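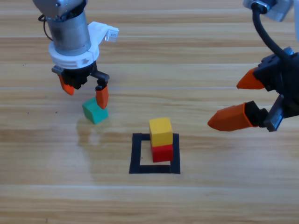

Section 4. Laying Out the Table and Building the First Stack

Read this section before opening the block bag. It covers the table, the tape square and the first stacking pattern in the Falline block set. The Gramine and Aitken sets use the same table layout but different pattern cards, which come in their own booklets.

4.1 Preparing the table

1. Choose a flat table that does not rock. Wood, laminate and painted surfaces are all suitable. Do not use a tablecloth.
2. Wipe the surface with a damp cloth and dry it fully before applying tape.
3. Run your palm across any joins between boards. If you feel a step, move the layout so the tape square does not sit on top of it.
4. Switch off or move any lamp that throws strong glare onto the building area.

Caution: Waxed and oiled tables can lose finish when tape is pulled up. Test a short strip in a corner and leave it for 9 hours before laying the full square.

4.2 Taping the square

1. Cut four strips of tape from the roll. Any dark matte tape will do.
2. Lay the strip farthest from you first, then the two sides, then the near strip.
3. Overlap the strips at the corners and press down firmly.
4. Leave the middle bare. Do not fill it with tape.

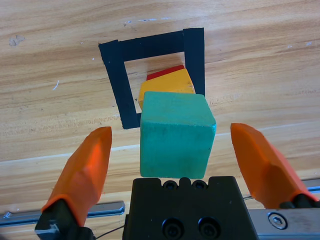
The square marks the building area, and the pattern cards are drawn as seen from its near side. Leave enough bare surface on all sides to set down blocks that are not yet in use. Small differences in strip width do not affect the patterns. A square like this one, with its right-hand strip wider than the others, does not need to be taped again. What matters is that all four sides can be found easily by eye while a block is being carried over.

Note: Replace the tape when the edges begin to lift. A raised edge will tip a block that is set down on it.

4.3 Building pattern 1

Pattern 1 is a straight tower of three blocks: red at the bottom, yellow in the middle, green on top.

1. Set the blocks on the table outside the square, well apart from each other.
2. Pick up the red block by two opposite sides and place it inside the square.
3. Turn the red block until its front face is parallel to the near strip.
4. Place the yellow block on the red one. Line up the edges before letting go.
5. Bring the green block in above the stack. Stop just over the yellow block and check the position from the front.

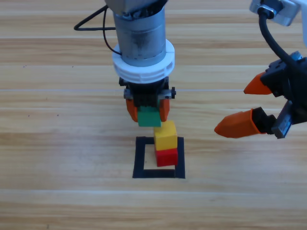
6. Move the green block sideways until its edges are over the edges of the yellow block, then lower it straight down.
7. Release both sides together. Letting go of one side first drags the block out of line.

If the tower leans, take off the top block and check the one beneath it. Do not push a finished tower straight from the side.

4.4 Starting over

Take the tower down from the top, one block at a time, and return each block to the open table outside the square. Blocks do not have to go back to the same spots. Any angle is acceptable, and practice with turned blocks is useful for the later patterns. 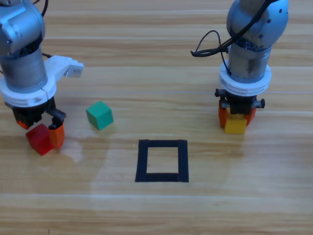
Drasine wrote in the comments to the online copy of this guide that step 1 of 4.3 should say which color starts nearest the square, as two people working from the same card had set out their blocks differently and then could not compare their times. The starting order is left open in pattern 1. For timed work, agree on an order beforehand and write it on the back of the card.

4.5 Care and storage

Wipe the blocks with a dry cloth. Do not soak them. Small chips at the corners do not affect stacking, but a block that rocks on a flat table should be replaced. Store the set in its bag, away from heaters and direct sun.

Continue to Section 5 for patterns 2 and up.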